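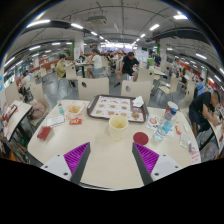 Does a small restaurant have to keep its dining room open for the full hours printed on its lease, or may it close the seating area early and serve only at the counter?

Posted by R. Tolliver, Hasley

The lease controls the matter, and the wording of the operating clause should be read before any change is made to the hours. Many retail leases contain what is called a continuous operation clause. Some of these require only that the premises be "open for business" during stated hours. Others require that the whole of the premises be used for the permitted purpose. A tenant under the first kind of clause may usually close the seating area and continue at the counter without breach. A tenant under the second kind should obtain written consent from the landlord.

My own lease is for a unit in the Wotbridge shopping center and runs to 30 pages. The operating clause is on page 19, under a heading that refers only to signage, so the entire document should be searched and the headings should not be relied upon.

Marjatta Kokkonen
Member, Small Business Topics
Posted Friday, February 9, 2018

The previous reply is correct as to the lease. The following points should also be considered.

First, the lease may incorporate a separate set of center rules. These are often issued by the managing agent and may be revised during the term. The tenant should request the current edition in writing and confirm whether the rules set hours for common seating. Where the seating belongs to the center and is shared among several tenants, an individual tenant generally has no authority to close it and no duty to keep it open. Where the seating lies within the leased unit, the tenant is ordinarily responsible for it at all times when the public is admitted.

Second, the local license should be checked. Certain towns issue one license for seated service and another for takeout. A reduction in seated hours seldom requires a new license, but a seating area that is closed altogether may affect the category, the annual fee, and the number of restrooms that must be available to customers. The licensing office will answer such a question by letter, and the letter should be retained with the lease.

Third, the insurance policy should be reviewed. My carrier required notice when we ended seated service at 7 p.m. on weekdays. The premium did not change. The notice consisted of a single paragraph giving the policy number, the former hours, the new hours, and the effective date.

With regard to consent from the landlord, a request is more likely to be granted when it is limited in time. At the Jornby location we asked for a trial period ending in March and offered to restore the former hours on 2 weeks' notice. Consent was given by e-mail. Our attorney advised that the lease called for signed consent, and a signed copy was later obtained. I would recommend asking for the signed copy at the outset.

Percentage rent is a further concern. If any part of the rent is calculated on gross sales, the landlord has a direct interest in the hours and may ask for sales figures by time of day. A tenant should have these ready. Ours showed that 573 of the month's orders had been placed after 7 p.m., nearly all of them to be taken away, and this was sufficient to settle the discussion.

Employees should be informed of the revised closing duties before the new hours take effect. Tables, trays and trash stations in a closed section still have to be cleaned each evening, and the section should be marked closed at each point of entry. A rope or a freestanding sign is acceptable in most places, provided that it does not obstruct a marked exit.

Raimo Rantala
Member, Leasing and Premises

We closed ours early for a whole winter in the Salminen building and the landlord did not object. No letter was sent by either side. I cannot state what our lease said on the subject. The lights in the back section were on the same switch as the counter, so the electric bill was no lower.

D. Pruitt
New member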